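# The shut hour

In Odon the shops close at lunchtime. The ironmonger goes first, then the chemist, then the place that mends shoes and cuts keys, and by the time the post office has brought its blind down there is little to do on the main street except walk along it. Visitors find this annoying. People who have moved to the town find it annoying for a year or so, and then most of them stop mentioning it.

The closing used to last 2 hours. It now depends on the shop. The ironmonger still takes the full stretch and has a painted sign to say so. The chemist takes 40 minutes, and the bakery, which did away with its closing altogether when the bypass opened, brought it back last February after three winters of trying to keep the counter staffed through the middle of the day. Takings went down slightly in the first month. They were back where they had been by spring, with the same customers coming in a little earlier or a little later.

I went to Odon to find out what people do with the time. I had an idea before I arrived that they would all be sitting down to long meals with their families. Some are. Far more of them eat something quick and plain, alone or with one other person, and spend the rest of the break on jobs that can't be done before work or after it.

## Home and back

The town is small enough for this to be possible. From the ironmonger's door to the last house on the river side is a 15 minute walk, and most of the people who work on the main street live well inside that. Those who don't will often have an arrangement with somebody who does. The woman who runs the wool shop eats in her sister's kitchen every working day, though the sister is at work herself in the next town and they rarely meet. She has a key and a shelf in the fridge. On Fridays she leaves a bag of something on the side as payment, usually fruit.

Soup comes up a lot. It is cooked at the weekend, kept in the fridge or frozen in flat bags, and heated up while the coat is still coming off. Leek and potato is the standard one, with split pea in cold weather. The schoolteachers, whose break is the shortest in town, are said to have it out of mugs.
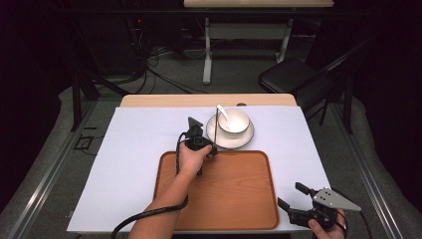
A short meal still has to be put on something, and I was surprised by how firm people's views were on that. Almost everyone I spoke to used different things at midday from the ones they used at night. Evening plates were large and came out in stacks. Lunch had its own shelf, lower down, with whatever was light and quick to wash. A small white bowl with a dark line round the lip, sitting on a saucer with a rim to match and a white spoon leaning in it, is the sort of thing meant here. It holds enough for one person who has to be back behind a counter. Several people told me they had bought theirs specially. The wool shop owner said she had been given hers when she left her last job and had never once used it in the evening.

The table itself varies. Some eat at the worktop. One man, a joiner, eats on the back step in all weathers with the radio propped in the kitchen window behind him. The people with small children at home said they cleared a corner and left the rest as it was.

## A café that closes for lunch

Flakar is the café on the square. It shuts at noon, which is the single fact about Odon that gets repeated most often by people who have only been there once. The reason is practical. The owners opened it as a breakfast place, and the kitchen is the size of a cupboard. In its first summer they tried serving lunch and found they were turning people away, burning things and falling out with each other. They went back to opening early, closing at noon and opening again at three for coffee and cake.

They have 30 seats, counting the bench outside, and they fill them twice a day. In the shut part of the day they clean down, eat at the table nearest the door and do the orders. One of them then goes upstairs to sleep. The other walks the dog along the river to the weir and back, and I went along on the Monday I was there. We passed the chemist coming the other way, walking fast, and a boy from the bakery asleep on the grass with his shoes off.

"You get very used to it," she told me. "When we go on holiday I can't understand how anyone is meant to get from morning to night in one go."

They have been asked many times to reconsider. A coach firm offered them a regular booking if they would open at half past twelve, and they turned it down after a week of thinking it over. The coaches now stop at a pub farther up the valley, where there is a car park.

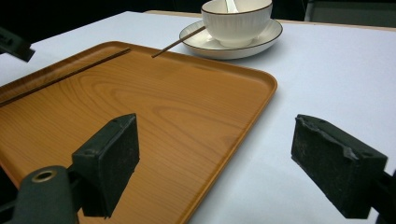 The cake is worth coming back for at three. It is a plain almond sponge, baked in long tins and sold by the slice, and it runs out. Regulars who live near the square don't wait for a table and have it at home, carried upstairs with the teapot. That takes a tray, and the best ones for stairs are low with a proper lip. A raised rim with rounded corners will keep a teaspoon, or a chopstick left lying along the edge, from rolling off on the turn of the landing. Orange-brown wood grain seems to be the usual finish for these, with the knots and curving lines printed on. My grandmother had one very like it and served everything on it, toast included.

## What the hour is worth

Nobody in Odon could tell me what the closing costs the town in trade, and I am not sure how it could be worked out. The ironmonger believes it costs him nothing at all. His customers are farmers and builders, and they know his hours as well as he does. The chemist is less certain. She has people driving in from the villages for prescriptions, and she put her break down to its present length after a man stood in the rain outside for most of it, looking in at her through the glass while she ate a sandwich.

The shops that have come more recently tend to stay open. There is a phone repair counter, and a branch of Grarkix selling work clothes, and both keep their doors open all day with staff taking turns. The manager at Grarkix said the middle of the day was the quietest part of it. He had asked the head office if he might close for it, as his neighbours do, and had been told that the hours were the same for every branch.

Rents are lower here than in the larger towns along the river, and that plays a part. A shop with a high rent has to be open whenever it can be. The bakery owns its building. So does the ironmonger. The key cutter pays what he calls a friendly amount to a landlord he went to school with, and he told me frankly that if the building changed hands he would be eating his lunch under the counter like everybody else.

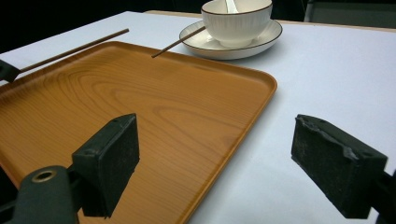

Quentin Lefèvre thinks the closing will be gone within ten years, and says he won't be sorry. He finds it hard on anyone who works outside the town and can only get to the shops in their own lunch break, and they never seem to be asked. His own mother, he said, spent years sending him out of school at noon with a list and seeing him come home with nothing on it. He would settle for half the street closing one week and the other half the next. He has suggested this at two public meetings and got a polite hearing at both.

It is a fair complaint, and there are others like it. The post office now opens one evening a week as a sort of answer, and the ironmonger will leave an order in the porch if you telephone him. The bakery puts bread in a box on the wall with a tin for the money.

## One person's hour

On my last day I asked the woman from the wool shop whether I could walk home with her, and she agreed as long as I didn't mind her getting on with things. She locked up at half past twelve. We went by the back lane, past the allotments, where she stopped to pick up a cabbage that had been left for her on a post. At the house she put the pan on, took in her sister's washing and wrote a note about the boiler. Then she sat down.

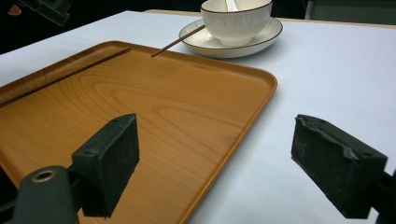 She eats with a library book open beside her and she doesn't hurry. On noodle days she uses chopsticks, a habit picked up from a lodger, and she lays no great store by manners with them when she is by herself. Neither do I. I have never bought the little rests that are sold for the purpose, and at home mine end up much as these have, a dark one lying in the tray inside its lip and a lighter brown one with its tip up on the rim of a saucer. She said that the book mattered more to her than the food. She gets through a long novel in a month this way, a chapter at a time, and can't read in bed at all because she falls asleep on the first page.

Afterwards she washed up, dried up and put her things back on the low shelf. There was time left over. She used it to stand at the back door and look at the garden, which needed cutting back, and to tell me about the frost that had done for her sister's figs. Then she found her keys and we set off again by the front way, on the sunny side, past the chemist turning her sign round and two people already waiting on the step of the bakery.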